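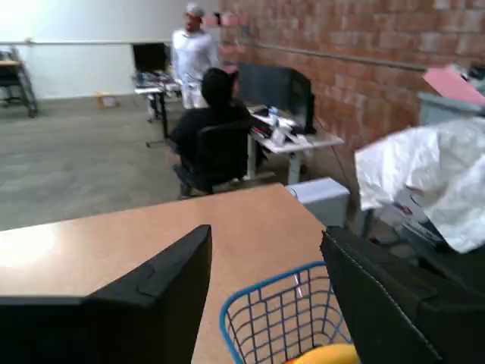

Flenska two-arm kit, reviewed after six months
July 12, 2020

We bought the Flenska kit in December for our small lab in Lavunwood. I write this for people who must plan a budget, so I will speak more of money and space than of software.

The kit comes with 2 arms, 2 grippers and the power supplies. The table is not included, and our first plan did not have a line for it. I advise you to add one. Also add a line for small things, like tape, baskets and toy fruit. We paid 352 dollars for these in the first half year, which surprised me.

The grippers are the best part of the purchase. They are wide and simple, and for fruit and other round objects I did not feel a need for the more expensive Sudura fingers. Spare finger pads cost 53 dollars for a set. Please order them together with the kit, as the seller, Pumphrey, asks for up to 6 weeks for delivery.

The status lights are green and easy to see from a chair. I like less the cables. They are stiff, and they need more room behind the table than the manual tells.

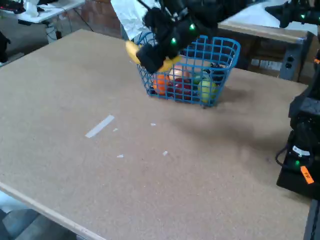
What I would buy again

The arms, yes. The service contract, no. We did not call them even once.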